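Workshop notebook, November 7, 2023
Subject: damping pads for the dust extractor cabinet, material selection

Background. The extractor cabinet in the back bay still buzzes against the wall stud when the fan is on its high setting. The felt strips fitted in July have packed down hard and no longer do much. Evelien Bakker asked for something cheap, easy to cut and easy to replace, and suggested trying open-cell materials before we order the Goltlow rubber mounts again. The Goltlow quote is still open and I have not replied to it.

Requirement. The pad sits between the cabinet base and the steel shelf. It has to recover its thickness after the load comes off, and it must not crumble when the cabinet is dragged out for a filter change. Colour does not matter. Maximum fitted thickness is 16 mm, set by the clearance under the hose elbow.

Candidates. Ordinary kitchen sponges cover a fair range of cell structure for very little money: a two-layer scrub sponge (green scouring layer on pale yellow foam), an orange foam sponge and a blue cellulose sponge. De Haan also supplies closed-cell sheet, which I have kept as the reference material.
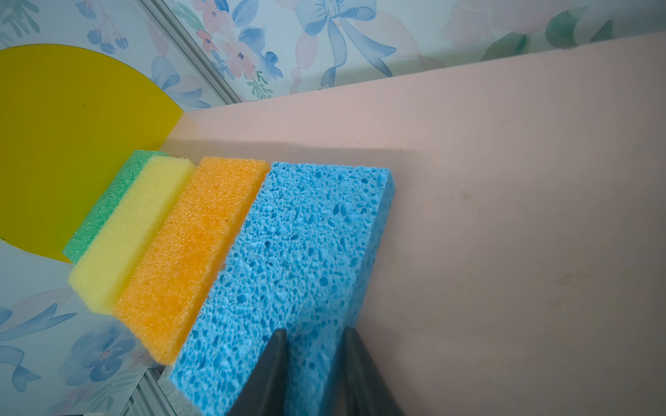
Preparation
Pads cut with the long knife against the steel rule. Scissors pinch the edge and give a false thickness reading. The scouring layer was left on for the first cut and peeled off for the second, to see whether the bonded face changes the set. Peeling leaves glue behind, so the second pad is not a clean comparison and I have marked it as such on the bag.

All pads left in the conditioning cupboard overnight before measuring. Cellulose changes size with moisture and there is no point measuring it straight out of the wrapper.

Method
Each pad goes between two ground plates with a 500 g weight on top for 2 hours. Remove the weight, wait 11 minutes, then measure at the centre with the dial gauge. Use the flat foot on the gauge. The pointed foot sinks into the pores and reads low.

The Alov gauge stand has developed some play in the column clamp. Nip it up before zeroing and check zero again after every pad. If zero has moved, discard the reading and start over.

Observations
Orange foam: soft, recovers quickly at the edges, slower in the middle. Probably too soft for the cabinet at full load.

Scrub sponge, scouring layer on: stiffer than expected. The scouring side grips the shelf well, which would stop the cabinet creeping toward the door. Shear along the bond line is the obvious weak point.

Cellulose: the pores are irregular in size and spacing, so two pads cut from the same block will not necessarily behave the same way. Any figure for this material should be taken from several pads, with the spread written down beside the mean.

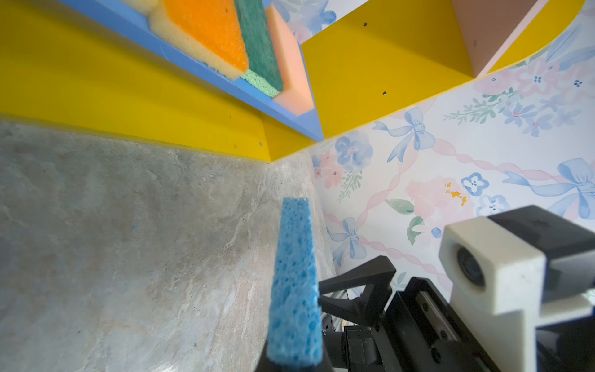
The other difficulty with cellulose is that it goes rigid as it dries out. A pad that passes in the conditioning cupboard could be as hard as board after a week beside the heater duct. It would need a sealed sleeve, and by that stage the cost saving over the closed-cell sheet is mostly gone. I will finish the set measurements for completeness but do not expect to fit it.

De Haan sheet: no visible set. Slides on the shelf unless taped.

Vibration check
Not done. The Zosero pickup gives a reading on the bench but drops out when clipped to the cabinet frame. Suspect the cable at the strain relief. Swapped the plug end with no change. Evelien has the spare cable in her drawer and will bring it down.

To do
Repeat orange foam and scrub sponge with fresh pads.
Re-cut the closed-cell sheet to the same footprint as the others. The current piece is slightly oversize on one side.
Check whether the cabinet feet are level before blaming the pads for anything. The rear left foot looked high when I had the filter out.
Reply to Goltlow about the quote, and ask for the hardness of the softer mount.
Label the bags on the side, as the lids keep getting mixed up.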